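Memorial page: candles vanish and the service time is wrong

Status: mostly sorted, one bit still open
Opened: 9/20/18

I look after the online tributes for a small funeral home in Vellarstead, and I'm writing this up as I go because I had the same trouble in January and kept no notes at all. Silly me!

We use Skemon for the memorial pages. The family sends us the obituary, we paste it in, add a portrait and the service details, and people can light a candle or leave a few words underneath. On Monday a daughter rang to say that the candles on her father's page kept disappearing. She'd seen 17 the night before and now there were eight. She also said the service was showing an hour late, which frightened me a good deal more than the candles did.

First thing I tried was the page on my own computer. All 17 candles there, service at the right time. Then I tried it on my phone and got eight, and the wrong hour. So it wasn't her, and it wasn't quite the page either.

Cleared the phone's browser history, looked again, no change. Logged out and in, no change. Saved the obituary again without touching a word — this is the trick that worked in January, I'm fairly sure — and the candles came back for a few minutes and then went again. 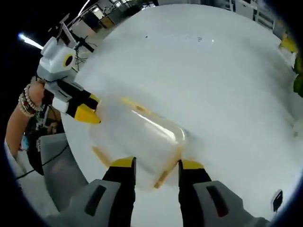
Clear plastic piece with yellowish edges, on the white table.

After lunch I wrote to Skemon support and they were quick, I'll give them that. They asked how long the obituary was. It's a long one (he'd worked on the ferries, then kept bees, and there are a great many grandchildren to get in) and it runs well past 1,000 words. Apparently the phone version of the page keeps an old copy if the text goes over that, and it only fetches a new one when it feels like it. They moved the last part, the thank-yous to the hospice and where to send donations, into the "Further notices" box, and the candles have stayed put on my phone ever since.

The time was a separate thing. Our account was set to the wrong zone, and the computer was quietly correcting it while the phone wasn't. I changed it under Settings, then Region, then saved, and then had to open each page and save that too. I rang the daughter back and read her the service time out loud so there was no doubt about it.

Still open: the Şimşekoğlu family page shows the surname properly at the top but with little boxes in the printed order of service. Support think it's the font. I've swapped it for Sarnis on a test sheet and will print that before I touch the real one.

Comments

Same with us, the candles went on two pages last week. Shortening the text fixed one of them. Haven't tried the other yet.

Does the "Further notices" box show on the printed version? Ours leaves it off.

Thank you for the bit about saving each page again, I'd changed the region and couldn't see why nothing moved!

Recent tickets

Portrait uploads sideways
Guest book messages waiting for approval
Donation link opens the wrong charity
Changing a date of birth after publishing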